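Notebook, Shehata reading room, March 2023
Working on the Hollamero border talks collection
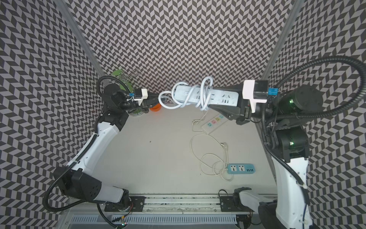 Where things stand

I promised everybody a proper write-up of where we are with the Hollamero material, and I have put it off twice, so I am going to sit here with my tea and get through it in one go. Please forgive the wandering. Those of you who only need the coding changes can skip down to the part on the joint statements.

For anyone picking this up fresh: we are looking at how two neighboring governments, Rallolside and Zumwood, talked about each other in public during the long stretch of border and fishing talks held at Hollamero. We have official readouts from both foreign ministries, joint statements when there were any, and press conference transcripts. The full pile is 3803 documents after removing duplicates. It is a lovely collection and I have grown very fond of it, even the dull parts (and there are a great many dull parts, mostly about mackerel).

Comparing the readouts

I spent most of this week's time on pairs, meaning cases where both ministries put out their own account of the same meeting. I pulled 40 pairs and read each one straight through, Rallolside first and then Zumwood, and then flipped the order on a second pass because I had a nagging feeling that whichever one I read first was coloring the other. It was! My tone scores for the second document in a pair were drifting toward "cold" whenever the first one was friendly. I have gone back and rescored all of them with the pairs split up and shuffled, and I would ask everyone else to do the same from here on.

The Rallolside readouts are longer and love the word "frank." I used to count "frank" as negative, as most of us were taught to, but their ministry uses it for nearly everything, including a meeting that ended with a signed agreement on lighthouse repairs. I now think it has to be scored against the habits of the ministry using it. Zumwood hardly ever says "frank," so when they do I still want it marked.

Zumwood has its own habit, which is to leave things out. If a meeting went poorly on fishing rights, their readout talks at length about student exchanges and the new ferry terminal and simply has no paragraph on fish. You only notice when you lay it beside the other side's version. I have added a column called "absent topic" to the coding sheet, to be filled in only for pairs. Please put the topic in plain words, as the old topic numbers got tangled when we merged the two earlier sheets.

Joint statements

There are 9 joint statements in the whole run, far fewer than I expected when we began. I read them all again with the drafts where we have drafts. A few notes while they are fresh:

The order of the country names switches depending on who hosted. I knew this but had not written it down anywhere.

"The sides noted" and "the sides agreed" have been lumped together in our coding and they really should not be. In the drafts you can watch "agreed" get softened into "noted" over the course of an evening, and that softening is pretty much the whole story of the talks. I have split the code into two. Old entries need to be redone by hand, and I have made a start on the early ones.

The August statement, the one issued after the talks nearly fell apart over the inspection boats, exists in two language versions that do not match. The Rallolside text says inspections "will resume" and the Zumwood text says inspections "may resume." I checked the translation three times, and then left it overnight and checked again. I am confident in it. Whether it was a slip or a deliberate bit of room for both sides to go home happy, I could not tell you from these papers, and I would rather we say so plainly in the draft than guess.

Domestic politics

I keep circling back to this one. Both ministries liked to explain a bad patch by pointing at the other country's quarrels at home: elections coming, a parliament that would not pass anything, newspapers stirring people up. It shows up over and over in the press conferences and almost never in the written readouts. My hunch is that it was a handy thing to say out loud, since it let a minister complain about the relationship without blaming the person sitting across the table. It is only a hunch. I would like us to code it as its own theme, with a note on whether the speaker was answering a question or brought it up unprompted.

I tried out that code on a small batch of transcripts and it went well enough, though there was one long answer about harbor fees where I changed my mind four times. I left my notes in the margin so you can see the dithering for yourselves.

Odds and ends

The scans from the second box are crooked and the text recognition has turned "delegation" into "delectation" all the way through, which did cheer me up. I fixed it with a search and replace. Do keep an eye out for "treaty" coming through as "treat," which I have been fixing one at a time, as sometimes the word really is "treat."

The coding sheet in the shared folder is the current one. The copy with "final" in its name is older, and I will delete it once I am sure nothing is stranded in it.

Still to do: finish splitting "noted" and "agreed," rescore the remaining pairs in shuffled order, and write to the Zumwood archive again about the missing annex to the ferry agreement. Their last reply was very kind and said they would look in the annex to the annex, so I am hopeful.

Next entry will start with the press conferences, beginning at the top of the third folder.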